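Amico presents Grita, a new assembly board for learning to put small parts together

Clillside, November – Amico, maker of teaching materials for technical subjects, announces today the Grita assembly board. It is a flat white board on which the learner places small blue parts: pegs, round pieces and a gear. The board is intended for the first lessons in assembly, before the learner comes to real products with real tolerances.

The company has worked on Grita together with Rosales, a workshop which is also located in Clillside and which prepares the small parts. Deliveries to schools and training centres will start in the spring. 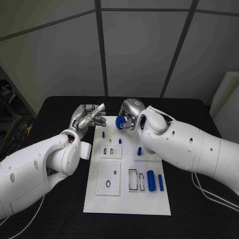
Education and Training

The idea of the board is simple. Certain places on the white surface are marked with a black outline, and the outline tells the learner what belongs there. A circle asks for a round part. On one of the small plates there are two long slots with rounded ends, side by side, also with a black border. No drawing on paper is necessary for the first exercises, and the instructor can see from the other side of the table what is still missing.

Amico has chosen blue for the main parts after comparing several colours with its test schools. Blue pieces are easy to find on the white board, and also when they have fallen on a dark table, which happens in every lesson. Some very small pins are supplied in white and grey. They are more difficult to see and to hold, and they are meant for learners who have already finished the blue ones.

Not everything on Grita is on one level. Several plates are raised over the board, so that the same peg must be brought to different heights. Teachers who tried the early version told us that this small difference changes the work very much, as the hand cannot rest on the same place all the time.

"We wanted a board which can be put on a table and used in the same minute," the company says. "In our former sets there was a long preparation, and the pupils were already tired of it when the assembly began. With Grita the teacher puts down the board, puts the pegs near to it, and the lesson has started."

The printed guide contains 11 exercises. The first is only to stand one peg upright. Later exercises ask the learner to put the gear in its place, to work with both hands, or to take away all parts in the opposite order. A time is suggested for each exercise, but the guide recommends to leave the clock away during the first week.

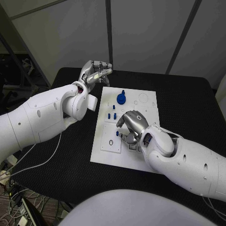 The gear has received the most attention in the development. It is a toothed disc with a short post rising from its centre, and this post gives the fingers something to hold when the disc is lowered. In the first samples the post was shorter and many learners touched the teeth instead, so the part was set down at an angle. Rosales changed the design two times before both companies were satisfied.

The pegs look very easy in comparison, but the instructors ask for spare pegs more often than for anything else. For this reason each Grita set comes with a bag of 7 spare pegs, and further bags can be ordered separately. Boards and plates can also be ordered as single items. The small parts are checked at Rosales for up to 1,000 insertions before a new series is released.

The first series consists of 600 sets. Training centres that already use an earlier assembly board from Amico may exchange it for a reduced price until the end of the school year. The old board should be sent back complete, with its parts in the bag – a missing peg is not a problem, but please write it on the return form.

The guide is available in English at the start. Other languages will follow in summer.

About Amico
Amico develops and sells boards, sets and printed guides for practical lessons. The company has its office and its store in Clillside and supplies schools, training centres and workshops.

Press contact
Amico, Press Office, Clillside
Sample sets for reviewers can be requested from the press office and are lent for one month.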